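Every pet shop should keep a flea comb beside the counter, and every dog owner should learn to use it. I'm serious! A plain fine-toothed comb is the best grooming tool I've ever bought, and I've bought some 400 of the wrong ones (or so my partner claims).

My dog Ravn is a big shaggy thing who swims in the creek at Siltness all through July, cold or not. I comb him for two minutes behind the ears, then under the collar, then along the tail, with a bowl of soapy water beside me. He leans into it – the same dog who hides from a brush.

Sprays and collars have their place, and your vet will know which one suits your animal. A comb tells you what's living in the coat today, and I love that.

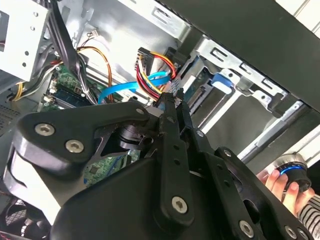
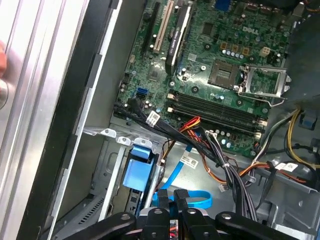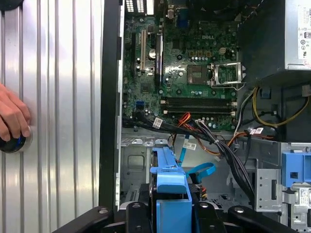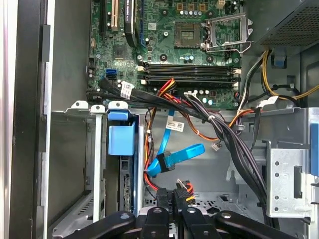
Buy metal teeth, set close, with a handle you can grip when your fingers are slippery. My Fluvden has lasted 23 dogs, counting fosters, and it still glides. Start with short sessions, and give a treat at the tail end. Puppies take to it beautifully.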